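Contact | © Stovoritz Lunches | Back to top

About us

By Vibeke Thoroddsen
Updated September
2 min read

Stovoritz. Lunches, delivered, on a round. Soups, stews, salads, one pudding. Small kitchen, two vans, been going longer than we expected.

How it started. Salvador Barreto was cooking for the printers next door to his flat, out of his own oven. Stew mostly. Then the garage over the road wanted some. Then the dentist. He rang Keith Dobson, who had a van and not much to put in it, and that was the firm. The name came off an old soup recipe card, spelling uncertain, and we've kept it.

The kitchen. Old bakery unit, Unit 30 on the estate, blue door round the back. Please don't use the front, it sticks. We start at 5am. Onions first. Soup on by six, salads last so they don't go limp. Vans out by half ten and everyone fed by one, traffic allowing.

Who does what. Salvador cooks and writes the menu. Keith drives the north round and fixes the vans. Ívar Mogensen has the south round and knows every gate code on it. Benoît Pichon is pastry, so blame him for the rice pudding (it's very good). I do the orders, the phone, the bills and this page, which is why it's short.

What we cook. Changes weekly. Always one thing with no meat and one with no dairy. Leek and potato stays on all winter, we tried taking it off and got letters. Bread is from whoever is baking well that month. Salt on the low side, tell us if you want more.

Ordering. By 4pm the day before. Smallest order is one lunch, largest so far was 40, for a wedding rehersal. Stairs are fine. Dogs are fine. If you're out we leave it with a neighbour but you have to tell us which one.

Allergies. Ring, don't email. We'll talk it through properly and put a note on your account. Nuts are used in the kitchen on pudding days and we can't promise otherwise.

Prices. On the menu sheet. They went up in spring, sorry, butter.

Tubs. We want them back! Deposit is on your first bill and comes off your last. Salads go in the see-through plastic ones, bright lime green, thick rim, rounded corners, so you can spot ours in the office cupboard. Rinse it, leave it on the step or by reception, and Keith or Ívar will pick it up on the next drop. Lids too please, we are always short of lids. Cracked ones we take back aswell, no charge. 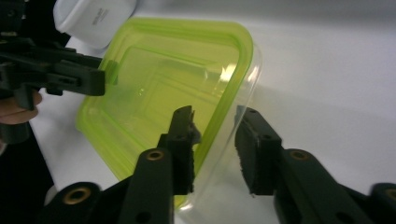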